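1/ Budget notes for a second two-arm bench at Stukcombe. Posting these because three people asked me for the spreadsheet and the spreadsheet is not fit to be seen.

2/ Starting point: 900 per bench, all in. Last year's bench came in over that. The arms were on budget. Everything bolted, plugged or clamped to them was not.

3/ Servos first. We price each arm complete, then add 20 percent of the servo cost as spares. Dredska sells singles but the shipping on a single is nearly the price of the servo. Order spares with the arms.

4/ Check gear material before comparing quotes. Two listings with the same torque figure can have different gear trains, and the cheaper one is usually cheaper for that reason.

5/ Power supplies. One per arm. Sharing one supply across two arms saves 20 on paper. We tried it on the Skanda kit and saw resets whenever both arms lifted together – bought the second supply in April anyway.

6/ Cable. Budget 60 per bench. That covers servo leads in two lengths, USB, sleeving and ties. The short leads that come with most kits are fine until you add anything at the wrist.

7/ Table. Rigid top, light color, square edge that takes a clamp. Caroline Magesa found ours secondhand and it has outlasted two sets of grippers. Put the money you save here into clamps.

8/ Fingertips are a consumable. Print them in batches and cost the filament per batch. Soft work such as cloth needs a slim tip, so keep a separate line for those.

9/ Cloth folding is the task I size everything against. Low payload, but both arms need to reach the same small patch of table, and the wiring has to follow them there.

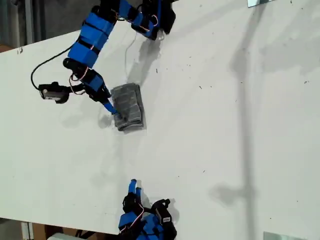
10/ Storage. A 128 GB card fills quickly if you log joint data and video together. Price a proper drive from the start.

11/ Lead times. Mwakyusa quotes two weeks for brackets. I plan on four. The order goes in on 19th February, arms and supplies together, brackets on a separate PO so a delay there doesn't hold the rest.

12/ Not in the 900: the computer, bench insurance, my time. If your finance office wants those included, ask before you submit – ours sent the first version back.

13/ Still undecided on a spare controller board per arm or one for the pair. If you run two benches, tell me which you stock.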